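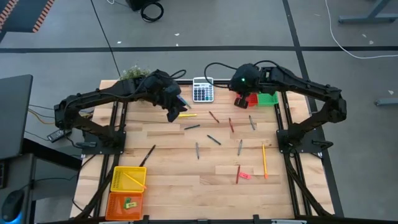
Juwita Sutanto asks: when I touch the big board in our classroom, how does it know where my finger is? It has no eyes, and it works also when my hand is very cold.

This is a very good question, Juwita, and many grown-ups cannot answer it. Let us look for the answer together.

First, there is more than one kind of classroom board. Your school may have one kind and the school of your cousin may have another. They look nearly the same from your chair, but they feel your finger in different ways.

The board with invisible light

Many big boards have a thick edge all the way around the glass. Inside this edge there are very small lamps. They shine a kind of light called infrared. Our eyes cannot see infrared light, so the glass looks quite normal to us.

The lamps sit along two sides of the board. On the other two sides there are small sensors, which wait for the light to arrive. So there is a net of light lying just in front of the glass. Some of the lines go across and some go up and down.

Let us imagine a board with 600 lines going up and down and 300 lines going across. When nothing touches the board, every line of light arrives at its sensor. Now you put your finger on the glass. Your finger stops some of the light! Perhaps line 412 is blocked, and also line 95. The computer inside the board looks where these two lines meet, and there is your finger.

You know this already from maps. If somebody says "square D, row 6", you can find the place on the map at once. The board does the same, but it does it many times in every second. That is why you can draw a long curly line and the colour follows you.

For this kind of board it does not matter what you use. A finger works, a glove works, a wooden spoon works too. Even a fly that walks on the glass can sometimes make a small mark. My teacher colleague Leena Savolainen once had a sleeve with a long ribbon, and the ribbon wrote a line through all her fractions.

The board that feels electricity

Some boards work more like a telephone or a tablet. Behind the glass there is a grid of wires, so thin that you do not notice them. A very little electricity is in this grid. It is much too weak for you to feel.

Your body can carry electricity, because there is a lot of salty water inside you. When your finger comes to the glass, it changes the electricity a little in that one place. The board notices the change and knows where you are.

With this kind of board a thick woollen glove often does not work, and the wooden spoon does not work either. A cold hand is no problem. The salty water is still in there.

The older board with a projector

Before the glass boards, many schools had a white board on the wall and a projector that threw the picture on it. Some of these boards had two thin sheets inside, one in front of the other, with a small space between. When you pressed, the sheets touched each other, and the board found the place where they touched. You had to press quite hard, and your own shadow was always in the way.

What about the pen?

Often the pen for a classroom board has no ink and no battery. On a board with invisible light it is only a stick with a soft tip. Sometimes it has a thin end and a thick end. The board can feel that one end blocks more light than the other, and so it gives each end its own colour.

Why does the line come in the wrong place?

Sometimes you write here and the line comes there – this is annoying, but it can be mended. The board and the picture do not agree about where things are. On an older board your teacher can start a little game with crosses. You touch each cross in the middle, one after the other, and then the board has learned it again. The long word for this is calibration.

A dirty edge can also make trouble on the light kind. Dust, or a paper note stuck at the side, can stop the light just as your finger does.

Try it at school

Ask your teacher first. Then touch the board with 3 things: your finger, a finger in a woollen glove, and the rubber end of a clean pencil. Write down which of them made a line. Can you now say which kind of board you have?

Words to remember

Infrared: light that our eyes cannot see.
Sensor: a part that notices something, for example light or touch.
Grid: lines that cross each other, as in a squared exercise book.
Calibration: teaching the board again where the picture is.

Text: Marjatta Tikkanen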